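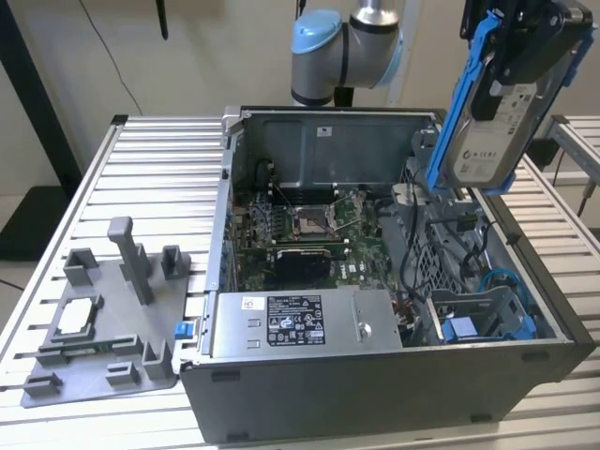 Section 4: Getting the Tower Ready for Your Halonen Teardown Cell

Welcome back! If you finished Section 3, your Halonen arms are bolted down and homed, and you can get on to the part most folks have been waiting for — putting a real computer on the table.

1. Take off the side panel and lay the tower on its side, open side up, with the fixture plate to the left of it.

2. Look over the plate. The drive stands upright in its slot, caddy and all, and the processor lies flat in the square pocket.

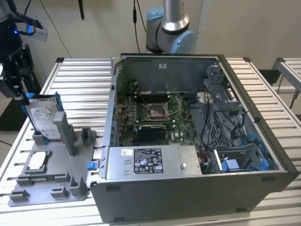
3. In Mudollow, open the Parts page and pick the "Drive in caddy" routine. Set the speed to 19 percent for your first run (you can go faster later, once you trust your positions).

4. Press Teach, guide the gripper to the drive, and save the point. Please take your time with this one.

Note: Mudollow holds up to 68 saved points per tower model, so there's plenty of room to redo one you don't like.

Caution: Unplug the tower before you start, and keep your hands off the table while the arms are powered.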